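Equipment budget talk, Holtley site day
Speaker notes, J. Macaraeg. July 2022 version, bin the June one

START. Don't read the title out. Say hi, thank Felicidad Malabanan for the slot, straight in.

Where we are. Two arms on the wish list, money for one. Everybody in the room knows this. Say it anyway.

Sim first, hardware after. That's the whole ask. Sim licence line is small next to the arm line, gets cut every year becuase it looks optional. Push on this.

Numbers (slow down here)
- Nullutell quote, per seat: 452 a month
- Fusberg grippers, spare finger sets: 843 each, minimum order two
- Floor prep at Sedgwick: 600, one time
- Contingency: they'll offer zero. Ask for 100 a week, settle for less

Pause. Let Felicidad do the sum on the whiteboard if she wants to, she usually does.

What gets forgotten on the form:
Freight. Mounting plate. Second e-stop. Training days, two people not one. Somebody's time to build the rooms in sim, that is real labor and it has no line at all right now. Add a line!!

Lease or buy. Lease if we still can't name the task by fall. Buy if Holtley signs. Don't get dragged into the mobile base argument, park it for Q&A.

Room layouts. Home-type spaces, not a bench with a cube on it. Tile, planks, corridors, stuff standing on the floor. Reach and clearance questions come up in there for the price of a seat, then we write the spec. Vendor brochures assume a clear floor. Ours won't be.

Ask for: mast height and base width in the spec before we take any more quotes. Sedgwick went the other way round and now they're re-quoting. (check w/ them its ok to say that)

Next slide, two up, leave it on screen while talking about layouts

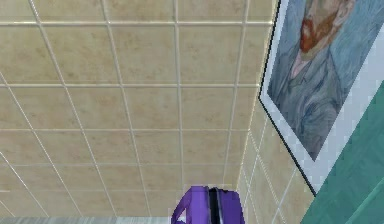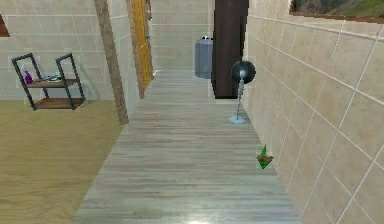 Sim renders, same home. First: gripper and tiled walls. Second: hallway with the fan and potted plant.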